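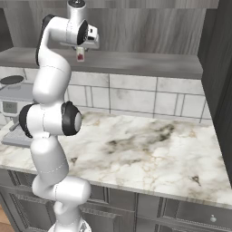
Silwood Decks & Railings
Yearly Deck and Stair Checklist, with Comments from the Crew

We love a good old deck! Most of the ones we visit have years left in them, and an hour with a flashlight, a flathead screwdriver and a level will tell you a lot about yours. Go through this list in May, before the grill comes out. Mark each item OK, WATCH or FIX.

BEFORE YOU START
[ ] Furniture, planters and mats moved off the boards
[ ] Leaves raked out from under the stairs
[ ] Last year's sheet in hand
Comment: Keep the old sheets. A WATCH that has stayed the same for three years is a very different thing from one that showed up this spring.

LEDGER BOARD (where the deck meets the house)
[ ] Bolts or structural screws in place, none backing out
[ ] Flashing tucked behind the siding and lapped over the ledger
[ ] No gap opening between ledger and wall
[ ] No soft wood when pressed with the screwdriver
Comment: If you only have ten minutes, spend them here. On the Guo Street job the boards up top looked terrific, and the screwdriver went into the ledger up to the handle. A ledger held on with nails alone gets marked FIX, however solid it feels.

POSTS AND FOOTINGS
[ ] Posts plumb on two sides
[ ] Post bases free of heavy rust
[ ] Soil sloping away from each footing
[ ] No rot in the bottom few inches
Comment: Check plumb in the same spots every year and write the reading on the sheet. Small cracks running with the grain are normal drying cracks (we get asked about these all the time). A crack that goes clear through the post is a FIX.

JOISTS AND HANGERS
[ ] Every hanger hole that needs a nail has one
[ ] No drywall screws used in hangers
[ ] No sagging when sighted from the end
[ ] Joist tops sound where the boards have been lifted
Comment: Our longest sheet so far was for the wraparound at Hirkero Lodge, with 138 hangers. We looked at every single one and had a great time doing it. 25 were short on nails, which took one afternoon to put right.

DECK BOARDS
[ ] No popped nails or raised screws
[ ] No board that bounces more than its neighbors
[ ] Gaps clear so water can drain
Comment: Walk it in thin-soled shoes — your feet find things your eyes skip. Swap popped nails for deck screws in fresh holes.

RAILINGS
[ ] Rail posts stay put under a firm push, outward and inward
[ ] Balusters tight, top and bottom
[ ] Spacing too narrow for a 4-inch ball
[ ] Rail height meets local code
Comment: Push, but don't throw your weight at it! Stand with both feet well back from the edge. Loose rail posts usually need blocking and through bolts, and the difference afterward is wonderful.

STAIRS
[ ] Stringers fastened at the top with proper hardware
[ ] Treads level and tight
[ ] Risers all the same height
[ ] Handrail easy to grip for its full length
[ ] Lights working after dark
Comment: On the Cilov stairs the bottom step had sunk along with its paver. Resetting the paver fixed it, no new lumber needed.

IF YOU MARKED ANY FIX
Keep people off that section until it's repaired. For ledger, post or footing trouble, call a licensed contractor or your building department. Blank sheets are at the front counter, next to the stain samples.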